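Leave the Cutting Board Out
By Hauwa Effiong
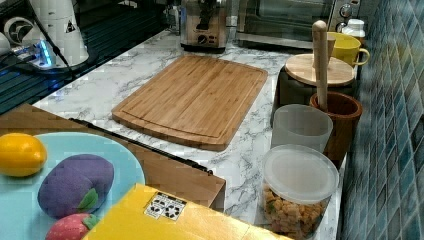

Most advice about small kitchens tells you to clear the counter. Put everything in a cabinet, the thinking goes, and you will want to cook. I tried it for 3 months and cooked less than I had in years. The board lived behind the baking sheets, and getting it out meant moving two of them, so I ate toast. A bamboo board lying flat in the middle of the counter, with marble showing on all sides of it, gets used. The toaster oven can stay at the back, and the snacks can sit in a clear container with a lid. I don't mind a yellow mug in the corner either.

What matters is the open space around the board. You need room on one side for the onions that haven't been cut and room on the other for a bowl. If the mail and the car keys take that space, the board becomes a shelf, and you are back to toast.

People object that boards left out get dirty. Mine gets washed after dinner and dried standing up, then goes back down before bed. It has a juice groove, and I run a brush along that. The whole job takes less time than digging through a cabinet.

I would be stricter about machines. I used to own a Mendetti mixer that I turned on 2 times a year, and it had the best spot in the kitchen, next to the outlet. It went to my sister in June. The Lapointe kettle stayed, as I use it every morning.

My rule now is simple. If I touched it this week, it can stay on the counter. If I didn't, it goes in a cabinet on Sunday — and if the cabinet is full, something in there has to leave. I have broken this rule for a fruit bowl, and I expect to break it again at Christmas.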